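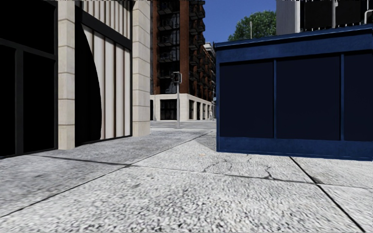 Gehweg im Simulator, rechts die blaue Front

18.12.2019

So sieht es gerade auf meinem zweiten Monitor aus, während auf der Werkbank der Lötkolben vor sich hin qualmt. Der Trava, mein kleiner Gehwegroboter, hat nämlich endlich eine Stadt, in der er üben darf! Gebaut wird er in der offenen Werkstatt in der alten Druckerei, ich habe da seit Juli ein eigenes Regalfach (und inzwischen heimlich noch ein zweites).

Zum Stand der Dinge: Fahrgestell fertig, vier Räder, zwei Motortreiber von Candari, von denen einer beim Bremsen immer noch pfeift wie ein Teekessel. Der Akku hält im Leerlauf 40 Minuten, mit Rechner und Kamera obendrauf sind es nur noch 13. Das ist mager, aber für einmal um den Block reicht es - wenn er denn weiß, wo der Block ist.

Und genau da hänge ich seit Wochen. Die Wegerkennung läuft auf dem Jenico-Board, und auf unserem Werkstattboden war sie großartig. Glatter Estrich, gerade Wände, was soll da schiefgehen. Also habe ich sie auf die simulierte Straße losgelassen, und zack, hält sie jede dunkle Fuge zwischen den Gehwegplatten für eine Bordsteinkante. Vor den feinen Rissen an der blauen Front bleibt sie auch gern stehen und überlegt. Minutenlang! Ich habe mir derweil Kaffee geholt.

Nach elf Anläufen (ja, ich führe eine Strichliste) habe ich die Kantenerkennung mit der Tiefenschätzung gekoppelt. Eine Fuge hat kaum Tiefe, ein Bordstein schon, da hätte man früher draufkommen können. Seitdem rollt er über die Fugen einfach drüber. Nächster Gegner: Schatten.

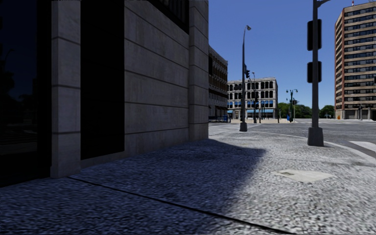
An der Ecke: links Gebäudeschatten, rechts pralle Sonne

An der Stelle ist der Gehweg im Licht fast weiß und links davon blaugrau, und mein Programm macht daraus zwei verschiedene Wege. Es entscheidet sich dann für einen und klebt an der Schattenkante wie an einer Schiene. Den Ampelmast vorne rechts erkennt es dafür tadellos, den Betonsockel darunter leider erst auf 30 Zentimeter. Da muss ich die Kamera wohl tiefer setzen oder ihr einen Ultraschallsensor danebenschrauben, im Regal liegt noch einer vom Palacios, meinem verunglückten Rasenmäherprojekt.

Über die Feiertage will ich die Helligkeit vor der Erkennung angleichen und nebenbei den pfeifenden Motortreiber tauschen. Falls jemand von euch so etwas schon mal mit harten Schatten gemacht hat, schreibt mir gern in die Kommentare, welchen Farbraum ihr benutzt habt. Ich schwanke noch zwischen HSV und Lab.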